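Feltier grid sheet, full set — my take after a summer of it

Short version: good sheet, annoying elastic, buy it if you fold laundry on your bed. Long version follows, typing this between loads so bear with me.

Got the set in the beige-gray with the thin grid lines. Paid 45 for it, fitted sheet plus two pillowcases. There was a 70 version with the flat sheet too but I don't use a flat sheet, never have, they end up on the floor by 3am. Was replacing a Clukberg set that went thin in the middle and then ripped when I sat down to put socks on. Two years out of that one. Not thrilled.

Fabric first. Label says 200 thread count. Doesn't mean much to me and the Clukberg was 200 as well and felt totally different, so go figure. This one is crisper. Stiff for the first couple washes, almost papery, then it relaxed and now it's just a nice plain cotton feel. Sleeps cool enough. We had a gross August and I wasn't peeling myself off it.

Color is darker than the listing. On my laptop it looked like oatmeal. In my bedroom in the afternoon it's more of a putty, goes kind of green on gray days. I like it, but if you're matching curtains or whatever, wait til you have it in your hands.

OK the grid. Bought it for looks and ended up using it. I do all my folding on the bed, don't have a table big enough, and the squares are a free ruler. Shirts especially. Line the button side up with one of the lines, smooth the body down, fold the sides in. Old way I'd get one shoulder lower than the other every time and the stack would lean in the drawer. Checked shirts were the worst, all those little lines going every which way and no idea what was straight. Now I check against the sheet and not the shirt.

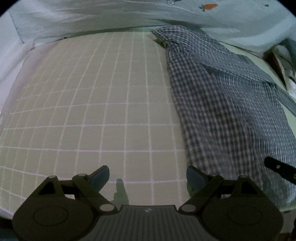
Also works for towels. Three folds, same number of squares each, done. Pants I still do in the air, old habit. Fitted sheets — no, nothing helps with those, I ball them up and shut the closet door.

One warning on this. The grid is only straight if the sheet is on straight. Pull one corner harder than the others and the lines bow and you're folding to a curve. Took me a few weeks to notice. Now I put on the two head corners, then the foot, then go around and tug until the lines look right. Adds a minute. Some people will hate that and should get a plain sheet.

Now the elastic. It only runs around the corners, not the whole way, and on a thick mattress the side creeps up. Mine has a topper on it and the corner nearest the wall pops off every few nights. I bought a set of those Rusen clips, the ones that grab the hem underneath, and that fixed it, but I shouldn't need clips on a new sheet. If your mattress is a normal height you're probaly fine. Would knock off a whole star for this if the rest wasn't so good.

Washing: warm, tumble low, out while still a tiny bit damp. Leave it in the dryer too long and it wrinkles hard, and wrinkles show way more with a grid than on a solid. Lines are still as clear as day one, no fading that I can tell. Some pilling down where my feet go. Not bad. One loose thread on a pillowcase hem, snipped it, hasn't come back.

Pillowcases are the envelope kind. Fit standard pillows with a little extra. The lines on the two cases don't match each other, one starts mid-square at the seam, which would drive certain people up the wall. I flip that one over.

Looked at the Beneš one too before ordering, it has a thicker line in a windowpane pattern and feels softer in the store. Bigger squares though, and the print was only on the top, the sides were solid. Prettier on a made bed maybe. Wouldn't be as handy for shirts I don't think. Costs more.

Shipping was slow but it came, box was crushed, sheet was fine. They sent a discount code in September, after I'd already paid full price for the second set of pillowcases, so thanks for that.

Pros — good crisp cotton, cool, grid is useful for folding, colors hold in the wash
Cons — elastic at the corners only, listing color is off, wrinkles if you forget it in teh dryer

Four out of five. Would buy again, would buy the clips at the same time. Dryer's buzzing, gotta go.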